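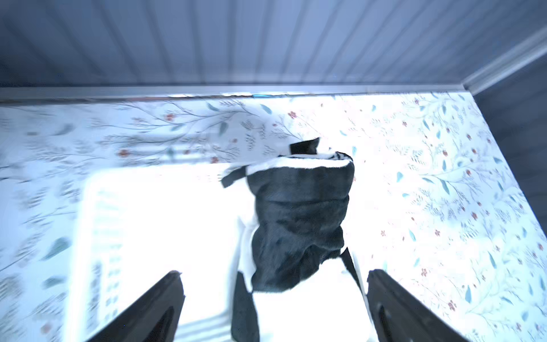 Fleece gehört auf den Bügel und fertig, stand als Kommentar unter dem letzten Beitrag, und wer es in den Korb stopft, braucht sich über plattes Futter nicht zu wundern. Dazu noch der Hinweis, dass ein Wäschekorb zum Tragen da ist und kein Möbelstück.

16.4.20

Der zweite Teil hat mich mehr beschäftigt als der erste. Bei mir ist der Wäschekorb nämlich ziemlich genau das: ein Möbelstück. Die Wäsche kommt hinein und bleibt dort, manchmal bis zur nächsten Ladung, und dann liegt die neue obendrauf. Ich ziehe morgens von unten ein T-Shirt heraus, und alles, was einmal gefaltet war, ist es danach nicht mehr.

Zum Fleece kurz: Auf dem Bügel hatte ich die dicken Sachen zwei Winter lang. Danach hatten sie an den Schultern Beulen, die auch nach dem Waschen nicht richtig verschwunden sind. Vielleicht lag es an den dünnen Bügeln von Galtier, die ich damals im Sechserpack gekauft hatte. Mit breiteren geht es möglicherweise besser, ausprobiert habe ich das nicht. Ich lege Fleece jetzt der Länge nach hin, Futter nach innen, streiche es einmal aus und schlage es locker um. Ein weißes Plüschfutter hat bei mir noch jede Fluse von dunklen Socken gefunden, deshalb wasche ich solche Teile nur noch auf links und mit hellen Sachen zusammen. Trockner nie. Die dunkle Außenseite verträgt das ohne Probleme, bisher hat nichts abgefärbt.

Der Korb selbst ist aus weißem Kunststoff, mit Öffnungen an den Seiten. Davor hatte ich einen geflochtenen von Lambert. Der sah besser aus, hat aber innen an allem gezogen, was Maschen hat. Nach drei Pullovern mit Fäden war Schluss. Er steht inzwischen im Flur und nimmt Altpapier auf, dafür ist er gut.

Kunststoff ist leicht, man kann ihn auswischen, und durch die Seiten kommt Luft. Das ist bei Handtüchern wichtig, die sich trocken anfühlen und es in der Mitte noch nicht sind. In einem geschlossenen Behälter riechen die nach einem Tag. Den Fehler habe ich im Dezember gemacht, mit einer Stoffbox von Kuneo, die eigentlich für Spielzeug gedacht war. Ich musste alles noch einmal waschen, die Box auch.

## Was nicht in den Korb gehört

Das größere Problem waren immer die kleinen Dinge. Was ich aus Hosentaschen hole, landete früher auf dem Rand der Maschine und fiel von dort dahinter. Ein Teil davon liegt vermutlich immer noch da. Dazu kommen abgeschnittene Etiketten, Ersatzknöpfe in Tütchen, Zettel. Sachen, die man weder wegwerfen noch aufräumen möchte.

Seit ein paar Wochen gibt es dafür einen zweiten Korb, einen hängenden. Gefunden habe ich das Modell auf dem Flohmarkt in Pusell, ohne Haken, für kleines Geld. Die Haken waren am Ende teurer als der Korb.
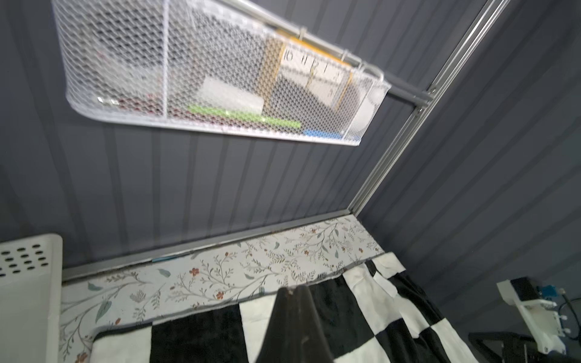

*Der weiße Gitterkorb an seiner Stange*

Beim Aufhängen hatte ich zuerst die falsche Höhe. Man will hineinsehen können und trotzdem nicht mit der Stirn dagegenstoßen, wenn man sich nach vorn beugt. Zu voll darf er auch nicht werden, sonst sucht man darin genauso wie vorher hinter der Maschine. Einmal im Monat leere ich ihn aus und frage mich bei jedem Stück, ob ich es vermisst hätte. Meistens ist die Antwort nein.

Was flach ist, stelle ich hochkant hinein. Karten und Pappen rutschen sonst unter alles andere und kommen erst beim Ausleeren wieder zum Vorschein. Durch das Gitter sieht man immerhin, dass etwas da ist, auch wenn man nicht jedes Mal erkennt, was.

Die Unterlage mit den Zweigen und den kleinen Blüten war übrigens nicht für die Wäsche gekauft. Ich wollte etwas Helles, auf dem man Flusen und Haare sieht, bevor sie am nächsten dunklen Teil hängen. Weiß mit Muster funktioniert dafür besser, als ich dachte. Reines Weiß wirkt nach drei Tagen schmutzig, das Muster verzeiht ein bisschen. Abends kehre ich einmal mit der Hand darüber, das reicht.

## Die neue Reihenfolge

Beim Einräumen habe ich lange einfach genommen, was oben lag. Jetzt gibt es zwei Hälften. Nach vorn kommt, was schon gefaltet ist und gleich weiter in den Schrank soll, also vor allem Handtücher. Nach hinten kommt der Rest. Schwarze Sachen lege ich zuletzt hinein, damit sie nicht unter den Frotteetüchern liegen und deren Flusen einsammeln. Das klingt nach viel System, ist aber nach einer Woche Gewohnheit.
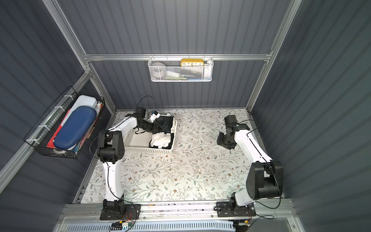 Und wenn hinten etwas zerknüllt liegt, stört mich das weniger als früher. Dünne schwarze Stoffe falte ich sowieso erst am Schrank noch einmal, weil sie auf dem Weg dorthin jede Form verlieren. Handtücher halten ihre Form, die kann man vorn stehen lassen und mit einem Griff herausnehmen. Ich falte sie in der Länge auf ein Drittel und dann zweimal um. So passen sie im Regal mit der Kante nach vorn hinein. In meinem alten Regal ging das nicht, da musste ich sie rollen, und gerollte Handtücher fallen bei mir grundsätzlich um.

Eine Uhr in Sichtweite hilft mir übrigens mehr als jede Faltanleitung. Ich gebe mir für einen Korb eine Viertelstunde. Danach wird weggeräumt, auch wenn zwei Socken übrig sind. Einzelne Socken kommen in ein Schraubglas auf der Fensterbank, und wenn das Glas voll ist, wird gepaart – oder es werden Putzlappen daraus. Sehr gute sogar, vor allem für Fensterrahmen und Heizkörper.

Ich habe einmal überschlagen, wie viele Ladungen in dieser Wohnung schon gelaufen sind, und kam auf mehr als 2000. Bei den meisten davon stand der Korb hinterher tagelang herum. In den vergangenen sechs Wochen ist das noch genau einmal passiert, und da war ich krank.

Offen ist noch die Sache mit der Bettwäsche. Spannbettlaken bekomme ich nicht flach, und in den Korb passt außer dem Laken dann nichts mehr. Im Moment ziehe ich es von der Leine direkt wieder auf die Matratze und besitze deswegen ein zweites, das seit Monaten unbenutzt im Schrank liegt. Wer eine Methode hat, die ohne Video auskommt, darf sie gern unten hinschreiben. Zum Fleece nehme ich weitere Einwände ebenfalls entgegen.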